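Zorkalow > Ausrüstung > Zweiarmsysteme > Trukmont T2

Trukmont T2 — Zweiarmsystem mit Fingerhänden

Artikelnummer 2081. Lieferbar ab November, Preis auf Anfrage.

Der Hersteller bewirbt das T2 als »sofort einsetzbar für Sortier- und Aufräumarbeiten«. Wir führen das Gerät, würden diesen Satz aber so nicht unterschreiben. Wer ein Budget plant, sollte die Anlage als Entwicklungsplattform rechnen und nicht als Ersatz für eine Arbeitskraft.

Im Grundpreis enthalten sind zwei Arme, zwei Hände und die Steuerung. Nicht enthalten: Tisch, Einhausung, Kabelführung, Schulung. Gerade die Kabelführung wird in Angeboten gern vergessen. Leitungen, die in Schlaufen über dem Unterarm liegen, sind im Labor üblich, im Schichtbetrieb möchten wir sie nicht sehen.
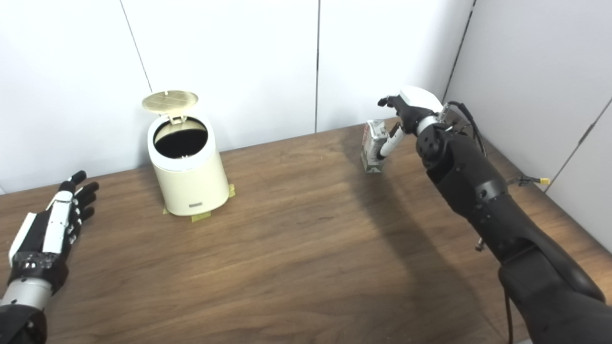 Aufgabe »Getränkekarton entsorgen«: Karton in der rechten Hand, Eimer mit Klebeband auf dem Tisch fixiert.

Beim Vergleich von Vorführungen lohnt der Blick auf den Aufbau. Ein festgeklebter Eimer mit offenem Deckel auf einem sonst leeren Tisch ist eine faire Einstiegsaufgabe, sagt aber wenig über einen Pausenraum, in dem der Eimer jeden Tag woanders steht. Lassen Sie sich ungeschnittene Durchläufe zeigen und fragen Sie, wie oft von Hand eingegriffen wurde. Eine Erfolgsquote ohne Angabe der Versuche ist für uns keine Zahl.

Für Ersatzfinger nennt der Hersteller 189 Euro je Stück, ohne Montage. Wie lange ein Finger hält, steht im Datenblatt nicht. Auf unsere Nachfrage kam ein Verweis auf den Wartungsvertrag — den wir ohne feste Reaktionszeit nicht empfehlen.

Falls nur Kartons gleicher Größe gegriffen werden sollen, prüfen Sie vorher den Parallelgreifer von Jarman. Er kann weniger, hat aber auch weniger Teile, die ausfallen.

Garantie: 2 Jahre auf die Arme. Hände gelten als Verschleißteil.

Ähnliche Artikel
Jarman Parallelgreifer, elektrisch
Nastero Kabelführung für Unterarme
Nastero Arbeitstisch mit Rückwand
Trukmont Ersatzfinger, einzeln

Kontakt | Versand | © Zorkalow | Nach oben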